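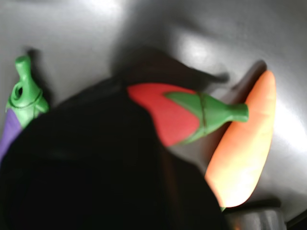 Apps & Mobile

Horo adds offline mode and shared clips in spring update

Gellance has released a new version of Horo, its short audio clip app for phones and tablets. The update adds offline recording, shared collections and a revised export menu. It began reaching users on Wednesday and is being delivered in stages.

Offline recording is the largest change. Earlier versions needed a network connection to open the editor, and a clip was lost if the connection dropped before the upload finished. The app now stores up to 200 clips on the device and uploads them in the order they were recorded. Clips held on the device can be trimmed and renamed, but effects are still applied on the server and stay grayed out until the phone reconnects.

Shared collections allow up to 20 people to add clips to one list. The person who creates the list can remove entries and close it to new members. Lists are private by default. A link can be generated for public listening, and it expires after a month unless renewed in the settings.

The export menu now offers WAV as well as MP3. Exported files no longer carry the spoken Horo tag at the end, except on free accounts.

Gellance tested the build with 3,000 users in Gretdale, where the company is based, beginning in March. According to the release notes, most reports from the test concerned duplicate uploads when a phone switched from Wi-Fi to mobile data. The notes list this as fixed. A second fault, in which the volume slider resets after an incoming call, is listed as open.

Accounts linked to Sartori, the company's older podcast tool, can import up to 1,000 clips in one batch. Chapter marks are kept, but cover art has to be added again by hand. Sartori will continue to run, with no new features planned.

The update is free. Tablets need the separate tablet build, which has the same version number and does not yet support WAV export.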